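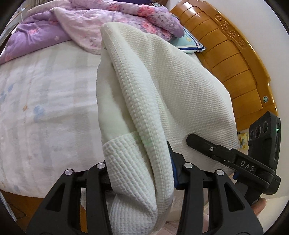
白色华夫格毯子到底怎么叠、怎么铺、怎么洗,进来聊聊

版块:家居收纳 > 床品与洗护

楼主 晾衣杆歪了
发表于 8月3日

家里换季收拾床,把一条白色华夫格毯子翻出来重新叠,叠了三遍都不满意,想问问大家平时怎么弄。

先说情况。毯子是 Zornetti 的,买的时候747块,双人尺寸,纯棉,网上写的克重换算下来整条是1,000克,我用厨房秤套个袋子称过,1,084克,多出来的我不在意,厚一点挺好。洗过好几次,手感比新的时候软,格子也比新的时候鼓。

问题有这么几个。

一是叠不齐。普通毯子对折再对折,边对边角对角就行了,这条的边总是自己卷起来,压下去又翘。四个角也对不上,我怀疑是洗完以后两个方向缩得不一样多。

二是铺在床上不知道该铺到哪。全铺开会盖住床单,看着很平,但是晚上睡觉要掀开一大片。只铺床尾又老往下滑。

三是勾丝。格子有深有浅,指甲、戒指、拉链都能挂住。家里没有猫狗,已经勾出两处线圈了。

四是洗。我现在用洗衣机的棉织物程序,53分钟那一档,洗完脱水出来像一根麻花,得两个人扯。家里白天常常只有我一个人,扯不动。

希望用过的人说说实际做法,贵的便宜的都可以,先不要推荐我买新的。

2楼 三叠法拥护者

叠不齐多半是第一步就错了。华夫格有弹性,你越用手拉它越不听话,拉长的那条边等一会儿又缩回去,所以角永远对不上。

我的做法是先在床上整个摊开,什么都不折,用手掌从中间往四边推,推平了放几分钟。然后长边往里折三分之一,另一边再盖过来三分之一,变成一长条。长条再三折。全程用推的,不要捏着角提起来甩。

卷边的那一侧折在里面,外面看到的就是折痕那一面,自然就齐了。

3楼 衣柜只有半边

楼上这个三叠法我试过,放进柜子里太高了,我的隔板间距小,塞进去把毯子压得扁扁的,拿出来格子都塌了。我是卷的。对折一次,从一头卷到另一头,竖着放在篮子里。卷的好处是不用管角对不对得上,长出来一点就多卷半圈。

4楼 三叠法拥护者
回复 3楼

卷着放占地方吧,而且卷的时候里圈紧外圈松,放一个夏天拿出来是弯的,铺床上两头翘。

5楼 衣柜只有半边
回复 4楼

我没遇到翘的情况,拿出来抖两下就平了。占地方是占,但是我篮子反正空着。

6楼 棉花地头

关于角对不上,楼主猜的有道理。华夫格是靠经纱纬纱浮长不一样鼓出来的,下水以后收缩,两个方向收得不一样很正常。我那条洗完以后长度缩得明显,宽度没怎么变,原来正好垂到床边,现在短了一截。

如果想确认,摊开以后沿对角线各量一次,两条对角线一样长,说明还是长方形,只是尺寸小了;不一样长就是歪了。歪了的可以趁潮的时候拉正,干透以后再拉没有用。

7楼 晾衣杆歪了(楼主)

刚去量了,两条对角线差了一个手掌的宽度,是歪的。潮的时候拉正具体怎么操作?我阳台只有横杆,没有能平铺的地方。

8楼 棉花地头
回复 7楼

脱水完先别晾,铺在床上,下面垫一条大浴巾或者旧床单。短的那条对角线,两头的角抓住往外拉,拉一下松一下,多来几次。一个人就拉一头,另一头压一摞书。拉到差不多了再拿去晾。

晾的时候搭在两根杆上,让中间也悬着,别只搭一根杆。只搭一根的话,水全往两头坠,坠完了又长又窄,前面白拉。

9楼 小户型研究

我插一句铺法。床尾往下滑的问题,跟床垫套关系比较大。我原来用的是那种滑溜溜的面料,什么毯子放上去都跑,后来换了一个普通全棉的床垫套,就不怎么滑了。楼主的床垫套是什么料子?

10楼 晾衣杆歪了(楼主)

棉的,浅色带小花。应该不算滑。我觉得主要是我睡觉爱蹬。

11楼 小户型研究

那就没办法了,蹬的话钉上去都能蹬下来。可以把床尾那一边塞到床垫下面,像酒店那样塞。

12楼 不塞被角党

坚决反对塞。塞进去脚伸不开,睡到半夜要坐起来把它拽出来,拽的时候又勾丝。而且华夫格塞在床垫底下,被压着的那一段格子全平了,上面鼓下面平,洗几次都恢复不过来。我上一条就是这么废的。

13楼 小户型研究
回复 12楼

你那个是常年塞着不动吧。我每次换床单都抽出来,一两个星期换一次边,没有压平的问题。

14楼 不塞被角党

可能床垫重量不一样。我的床垫抬一个角都费劲。

15楼 Jundberg老用户

说一下 Jundberg 的华夫格,跟楼主那条应该不是一种织法。它的格子小而密,手指头戳不进去,勾丝的情况少很多,四年了没有一个线圈。缺点是沉,吸了水以后非常沉,洗衣机脱水的时候整台机器在地上走。

大格子的盖着更透气,小格子的耐用,看想要哪样。已经买了大格子的,戒指摘了再铺床,这个习惯养成就行。

勾出来的线圈不要剪!用一根粗一点的针从反面把它挑回去,然后顺着格子的方向轻轻拽旁边的布,线会自己分散开。剪了就是一个洞,洗一次大一圈。

16楼 晾衣杆歪了(楼主)

谢谢,线圈还没剪。粗针用缝毛衣那种可以吗?

17楼 Jundberg老用户

可以,圆头的最好,不会扎断旁边的纱。用钩针也行,要最细号的。

18楼 晚上才有空

我来回答洗的问题。麻花是因为毯子一个人在桶里转,没有别的东西隔着。两个办法,一个是跟两三条浴巾一起洗,另一个是装大洗衣袋。我用的是洗衣袋,毯子先叠成长条再像风琴那样来回折进去,拉链拉上,出来还是一叠,不拧。

程序不要选最长的,53分钟那一档对一条薄毯子来说太久。我选快洗加一次漂洗,转速调到最低一档往上一格。

19楼 浴巾不掉毛

跟浴巾一起洗要小心。浴巾新的时候掉毛,毛全粘在格子里,白毯子配灰浴巾,捡毛能捡一晚上。要一起洗也得是洗过很多次不掉毛的白浴巾。

20楼 晚上才有空

对,忘了说颜色。我家毛巾都是白的。

21楼 深色床单爱好者

白毯子本身也会掉,格子缝里的短绒,头三次洗的时候洗衣机滤网里一坨一坨的。我家床单是藏青色,早上起来上面一层白。后来把毯子单独过了两遍烘干机,低温,绒都被吸到滤网里了,再用就没什么了。

22楼 棉花地头
回复 21楼

烘干机我不太赞成。棉的华夫格进去一次再缩一圈,楼主那条已经歪了,再烘更歪。

23楼 深色床单爱好者
回复 22楼

低温,半干就拿出来,剩下的自然晾。我烘了两年,量过,跟刚洗完第一次的尺寸一样。缩水主要在头一两次,后面缩不动了。

24楼 棉花地头

每家机器的低温不一样,有的低温挡也烫手。我还是保留意见。楼主要是想试,先拿一个同样织法的毛巾试。

25楼 湿气重的南方

我们这边不烘干根本干不了。梅雨天挂三天还是潮的,格子厚的地方摸着发凉,收进柜子就有味。只能烘。缩就缩吧,缩了我就当沙发毯用。

26楼 路过问价

747一条的毯子?我在 Dameo 市集那边买的华夫格,摊子上一大堆,也是白的,价钱连这个的零头都到不了,用了两年好好的。是不是买贵了。

27楼 晾衣杆歪了(楼主)

当时打了折以后是这个价,确实不便宜。图它是双人加大的尺寸,别家到不了这么宽。缩完以后也就是普通双人了……

28楼 不塞被角党

便宜的我也用过,主要差在包边。便宜的边是直接锁一圈线,洗几次就荷叶边了。好一点的边上有一段罗纹或者卷进去缝两道,能稳住。楼主说边老是卷,看看是卷进去缝的那种,还是单纯锁边。

29楼 晾衣杆歪了(楼主)

是往里卷着缝的,摸上去是一条圆鼓鼓的棱。

30楼 不塞被角党

那就是缝线缩得比布多,把边抽紧了。这种熨一下能好一点,蒸汽开大,熨斗离开布一点点,只喷不压,喷完用手把边捋直,放凉再动。压下去熨格子就没了,千万别压。

31楼 三叠法拥护者

赞同30楼。喷完放凉这一步好多人省掉,热的时候一拿起来又卷了。

32楼 衣柜只有半边

为了叠个毯子还要拿挂烫机,我是做不到的。卷起来放篮子里,边卷不卷都看不见。

33楼 三叠法拥护者
回复 32楼

你看不见它也还是卷的,铺床上就看见了。

34楼 衣柜只有半边

铺床上我把那一边朝墙。

35楼 夜班护理员

我工作的地方天天铺这种毯子,说一下我们那边一个人叠大毯子的办法,不用甩,也不用两个人。

人站在床的一侧,毯子已经在床上,横着铺。先把远处那一边拉过来,盖到靠近自己这一边,两条边对齐。这时候毯子在床上是对折的,折痕在远处。然后走到床尾,抓住床尾那两层,往床头方向折过去,放下,再走回侧面抹平。最后从床头往床尾再折一次。

关键是所有的折都在床上完成,毯子从头到尾不离开床面。离开床面它就往下坠,坠了就长短不一。

床要是靠墙只有一侧能站人,就先把毯子转个方向,让长边顺着自己能走的那一侧。

36楼 晾衣杆歪了(楼主)

这个办法我下午照着做了一遍,比我自己甩来甩去强多了。就是对折的时候里面那一层会皱起来,外面看着平,摸着里面有一道鼓的。

37楼 夜班护理员

里层皱是因为拉过来的时候拖着下面那层一起走了。拉的时候另一只手按住下面,或者把上面那层提高一点再放。提高一点就行,不用抖。

38楼 懒得叠

我有个疑问,天天要用的毯子为什么要叠。我早上掀开往床尾一堆,晚上拉上来就睡。透气,也不勾丝,也不用研究对角线。

39楼 小户型研究

因为我家床就是沙发,白天要坐人。

40楼 三叠法拥护者

因为看着舒服。

41楼 懒得叠

行吧。那换季收起来的时候呢,抽真空可以吗?我柜子也不大。

42楼 湿气重的南方

千万别抽真空,我抽过。拿出来跟一块板一样,格子一个都不鼓,洗了两遍才回来一半。而且抽的时候毯子要是有一点潮,闷一个夏天拿出来全是黄点,白毯子黄点洗不掉。

43楼 浴巾不掉毛
回复 42楼

黄点能洗掉,过碳酸钠,四十度的水泡,泡到水凉。我的枕套就是这么救回来的。毯子大,用浴缸泡。泡完要漂很多遍,格子里藏粉,漂不干净摸着发硬。

44楼 湿气重的南方

我泡过,淡了,但是没有全掉。可能放太久了。

45楼 Yoon门店常客

换季收纳我用的是 Yoon 的布袋子,棉麻的,带一根抽绳,毯子三折再三折正好放一条。透气,也不会压扁。有一个缺点是袋子没有窗,几条毯子都是白的,看外面不知道哪条是哪条,我在抽绳上绑不同颜色的线头。

不想买的话,用旧枕套一样的,口子折进去就行。

46楼 懒得叠

枕套这个好,零成本。

47楼 路过问价

用枕套加一,我的两条都放在枕套里,一条枕套能塞一条双人的,塞得有点紧。

48楼 柔顺剂到底放不放

没人说柔顺剂?我一直放,毯子很软。最近看别的帖子说华夫格不能放,有没有懂的。

49楼 棉花地头

不是不能放,放多了吸水变差。当浴巾用的华夫格别放,当毯子盖的放一点影响不大。但是白色的长期放容易发灰,柔顺剂留在纤维上面会粘灰。

50楼 晚上才有空

我改放白醋了,漂洗那一格倒一瓶盖,晾干没有醋味。软度跟柔顺剂比差一些,不发硬就够了。

51楼 柔顺剂到底放不放

白醋会不会伤洗衣机的胶圈?

52楼 晚上才有空

有人这么说。我一个月洗一次毯子,量也少,胶圈目前没事。不放心就不放,洗的时候少放点洗衣液比什么都管用,发硬多数是洗衣液没漂掉。

53楼 浴巾不掉毛

同意少放洗衣液。一条毯子一千克出头,按衣服的量放就多了。

54楼 晾衣杆歪了(楼主)

把这几天弄的结果汇报一下。

洗:装了洗衣袋,照18楼那样来回折着放进去,快洗,低转速。出来确实没拧,就是一叠湿毯子,一个人搬到床上没问题。洗衣液减了一半。

拉正:下面垫旧床单,短的对角线一头压书,一头用手拉。书压不住,拉两下书跟着走了。后来改成把那个角夹在床垫和床架中间,再拉就稳了。拉了几轮以后两条对角线差不到两根手指。

晾:两根杆,中间悬空。晾的过程中翻了一次面。

勾丝:两个线圈都用缝毛衣的圆头针挑到反面去了,其中一个完全看不出来,另一个对着光能看到一格有点松。

卷边:蒸汽还没试,家里挂烫机水垢太多,喷出来有白渣,得先除垢。

叠:用35楼的办法叠了两次,里层还是有一点皱,比第一次好。

55楼 夜班护理员

角夹在床垫下面拉这个办法不错,我记下了。

56楼 不塞被角党

拉完记得把夹住的那个角抽出来捋一捋,别留印子。

57楼 晾衣杆歪了(楼主)

抽出来了,有印子,喷了点水拍了拍,干了以后看不太出来。

58楼 铺床讲究对称

再说一下铺法,前面只有塞和不塞两种意见。我的习惯是折叠着横放在床尾,三层厚,宽度跟床一样,两侧不垂下来。三层叠在一起重量够了,比单层铺开更不容易滑。晚上冷了往上拉开一层,再冷再拉一层,早上往回一推就复原。

前提是折的时候让开口朝床头那一边,拉的时候才顺手。开口朝床尾的话每次都要绕过去掀。

59楼 小户型研究

开口朝床头这点我之前没想过,一直是反着的,怪不得每天晚上都要坐起来掀。

60楼 懒得叠

三层厚横在脚上不压吗?

61楼 铺床讲究对称

华夫格不怎么压脚,换成绒毯我就受不了。

62楼 Jundberg老用户

我那条小格子的三层压脚,太沉,只能两层。看毯子。

63楼 深色床单爱好者

还有一个问题,白毯子配什么床单?我是藏青色的,好看归好看,粘毛。楼主那种浅色小花的床垫套直接铺着睡,上面不再铺床单吗?

64楼 晾衣杆歪了(楼主)

夏天直接睡,带松紧的,包得住,省得床单半夜跑。一周换一次。天冷了上面再加一层床单。

65楼 深色床单爱好者

我总觉得床垫套是保护床垫的,上面必须有床单。

66楼 湿气重的南方

各家叫法不一样。我们这边把带松紧的都叫床垫套,跟床笠是一个东西,直接睡没什么不行。你说的那种是保护垫,中间有棉的。

67楼 深色床单爱好者

明白了,说的是两样东西。

68楼 路过问价

回到卷边。我今天拿自己那条便宜的试了蒸汽,锁边的荷叶边没救回来,喷完平了几分钟,凉了又起波浪。所以30楼的办法可能只对卷进去缝的管用。

69楼 不塞被角党
回复 68楼

锁边的是布被撑长了,跟缝线缩了是反过来的情况。你那个要把边上的线拆了重锁,或者缝一圈棉带把它收回来。

70楼 路过问价

那算了,缝棉带的工夫够我再去 Dameo 买一条了。

71楼 衣柜只有半边

我反过来被说动了,今天把卷的那条拿出来看,里圈确实有一道一道的横印。抖了以后还在。挂了一下午,淡了。不过我还是卷,改成松一点卷。

72楼 三叠法拥护者

卷的时候中间垫个纸筒,里圈就没那么紧了,卖布的都这么放。

73楼 衣柜只有半边

纸筒可以,家里有包装纸用剩下的一根。

74楼 新来的问一下

看完整个帖子,想问婴儿用的华夫格毯子是不是也这么洗?小的那种,能不能不用洗衣袋?

75楼 浴巾不掉毛

小的不会拧,不用袋也行。但是有线头的话先检查,松的线圈要挑回去,别让小孩手指头缠进去。大格子的我不太建议给很小的孩子。

76楼 新来的问一下

好的,我看了一下边上确实有一根长线头,先处理了再洗。

77楼 晾衣杆歪了(楼主)

挂烫机除完垢了,今天晚上喷了卷边。离开布大概一个指节,从一个角喷到另一个角,用手捋着走,喷完没动它,去洗了个碗回来看,那条棱比原来平,手摸还是圆的,但是不往上翘了。四边只做了两边,另外两边明天再弄。

叠的时候按2楼说的,把还卷着的那一侧折进了里面。

78楼 Jundberg老用户

另外两边弄的时候,角上多喷一会儿,角是四层布叠在一起的,最硬。

79楼 晾衣杆歪了(楼主)

好,收到。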